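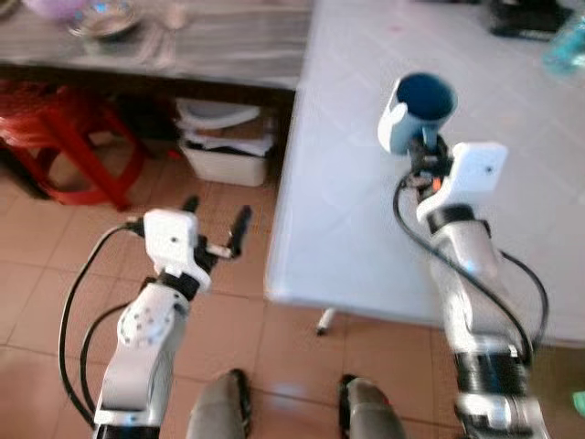
White cup with a dark blue interior.

Plandlow Community Kitchen – progress report to the Bradov Fund, period ending September

The kitchen stayed open through the whole period and served 2981 hot meals, against a target of 300 a week over 10 weeks. We fell 19 short in total. The gap comes from one evening when the gas supply on our street was shut off for repairs and we could offer only soup and sandwiches, which we do not count.

Spending is close to plan. Food cost less than budgeted because the Stan bakery let us have day-old bread at no charge. Equipment cost more. The old dishwasher failed in the second week and we replaced it with a Hultix unit, using the repair line and 200 dollars from the reserve. The invoice is attached.

Two items from the last report are still open. The new extractor hood is on order but has no delivery date – the supplier has moved it twice. The food safety course was full, so four of our helpers are booked on the next one.

For the coming period we plan to add a weekday breakfast and keep the evening meal as it is. We ask the Fund to release the second payment on the agreed terms. The meal register and bank statements can be sent on request.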